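Baloyi (software)

Baloyi is a motion planning and scene-building toolkit for robot arms working on cluttered tabletops. It is developed at the Horton laboratory in Josstead and is used mainly in simulation. The first version was written by Annatjie Nkuna as a set of scripts for checking grasps, and was later reworked into a library with its own planner, scene generator and logging tools.

Background

Before Baloyi, the laboratory planned arm motions with a general planner that treated every object on a table as a fixed obstacle. This worked for sparse scenes but failed often when objects stood close together. Nkuna's scripts tested whether the fingers of a gripper could close on an object without touching its neighbors, and rejected bad grasps before a full path was computed. The check was cheap enough to run on 1000 candidate grasps per object, and this number is still the default setting.

Design

The toolkit has four modules. The scene module places objects from a library of 114 models onto a support surface, and lets them settle under simulated gravity. Objects may come to rest on their sides, and the module keeps such poses unless they overlap another object or hang over the edge. The grasp module proposes gripper poses and filters them. The path module joins the arm's current joint angles to a pose just above the chosen grasp, then plans a short straight approach. The log module stores joint angles, object poses and rendered views at 25 steps per second, so that a failed run can be replayed from any point.

Robot arms are described in a single text file listing links, joint limits and collision shapes. A file for the Franka Emika arm is included and is the one used in the tutorials. Collision shapes are simplified versions of the visible parts, and users can turn on an overlay to compare the two.

Kitchen scenes

The most widely used scene set, called Silldale, consists of kitchen layouts with food, dishes and utensils on a wooden table.
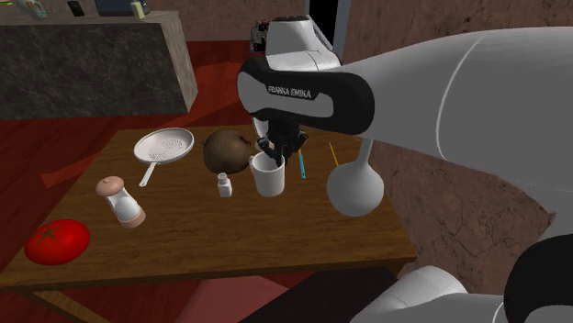
Silldale scenes are meant to be awkward for a planner. A cup can usually be grasped from above, but tall or thin items nearby limit how far the gripper may turn on the way down. Pan handles take up a large part of the table while leaving free space over them, so planners that use plain bounding boxes tend to rule out paths that are safe. The set has 86 layouts, each of which can be loaded with different lighting and floor textures.

Limitations

Baloyi does not model liquids or soft objects. Food items are treated as rigid bodies. Thin objects can pass through the fingers at high closing speeds unless the physics step is reduced, which slows the simulation. The path module plans for one arm only; support for two arms sharing a table was started but remains in a separate branch.

See also

Motion planning
Grasp planning
Collision detection
Robot simulation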